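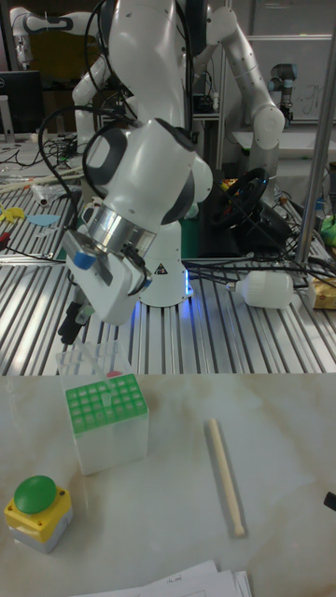 Compte rendu de la réunion de l'atelier partagé de Satmont
Février, de 18 h à 20 h
Objet : avancement du montage « bras et pointes »

1. Approbation du compte rendu précédent

Le compte rendu de janvier est approuvé avec une correction : le budget du poste « pinces » est de 3537 euros, transport compris. Le chiffre écrit la dernière fois était sans le transport.

2. État du montage

Le groupe a présenté le travail fait depuis la dernière réunion. Le bras est fixé sur l'établi en profilés d'aluminium et la table blanche est placée devant, à sa hauteur définitive. Le programme d'approche est découpé en 4 étapes, que l'on peut lancer séparément. La vitesse reste limitée pendant les réglages et cette limite ne doit pas être changée sans prévenir le groupe.

Le support imprimé par Fakdale pour la boîte de pointes n'est pas encore arrivé. En attendant, la boîte est posée directement sur la table, et il faut vérifier sa position avant chaque série.
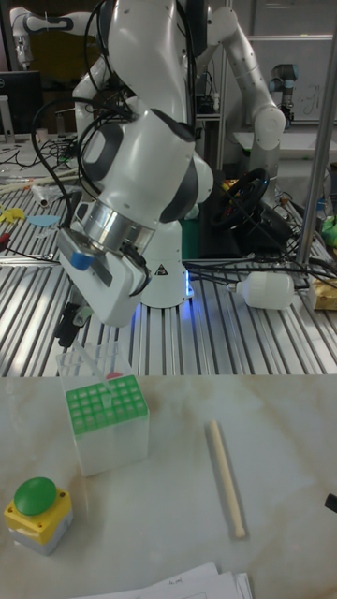
Plusieurs membres ont demandé si l'on pouvait coller des repères sur la table. La réponse est oui, mais avec un adhésif qui s'enlève sans laisser de trace. Le modèle sera choisi avant la prochaine séance de réglage.

3. Câbles et rangement

Il est rappelé que l'établi est commun aux deux groupes. Les câbles à l'arrière doivent être attachés et étiquetés aux deux bouts. On demande aussi que chacun reprenne ses petites pièces et ses outils à la fin de la soirée — la question revient à chaque réunion.

Une commande de 1000 colliers de serrage est acceptée chez Hendricks. Une voix contre, au motif que la quantité est trop grande pour un atelier comme le nôtre.

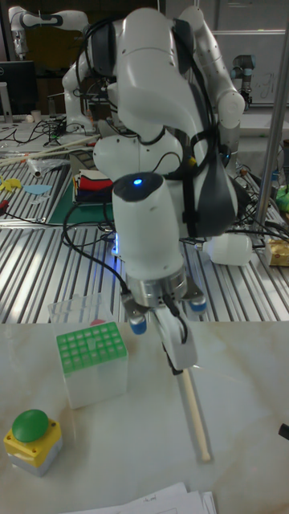

Les boîtes de rangement seront achetées plus tard, quand on connaîtra la place qui reste sous l'établi.

4. Essais de prise

La discussion a porté sur l'ordre des essais. Le groupe propose de commencer par le bâtonnet en bois, plus facile à remplacer, et de passer ensuite aux pointes. Pour la position de départ, on garde celle où les doigts noirs de la pince sont juste au-dessus de la boîte de pointes, un peu à gauche, et où le bâtonnet est couché en diagonale à droite de la boîte. Le bouton d'arrêt à gros champignon vert reste au coin gauche de la table, et les feuilles de notes au bord avant. Chaque essai est noté sur ces feuilles avec l'heure et le nom du programme.

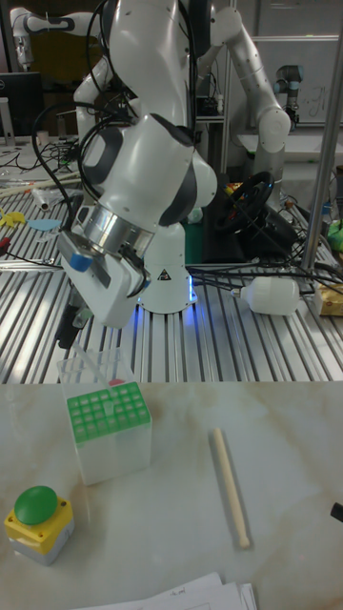 La force de serrage n'est pas encore décidée. Onitz a envoyé un tableau de valeurs, mais il est prévu pour des doigts plus larges que les nôtres et il faudra refaire les mesures. Comme la pince s'arrête assez près de l'élément transparent (couvercle ou pointe) derrière la grille verte, on ajoutera dans le programme un point de passage plus haut. Cette modification est à faire avant tout essai avec les pointes.

5. Décisions

— Point de passage ajouté au programme : adopté.
— Commande des colliers : adoptée.
— Relance de Fakdale pour le support : à faire cette semaine.
— Achat de 2 jeux de doigts de rechange : reporté, en attente d'un devis.

6. Divers

La porte du fond ferme mal, il faut la tirer fort en partant. La prochaine réunion est prévue en mars, à la même heure.

Séance levée à 20 h 10.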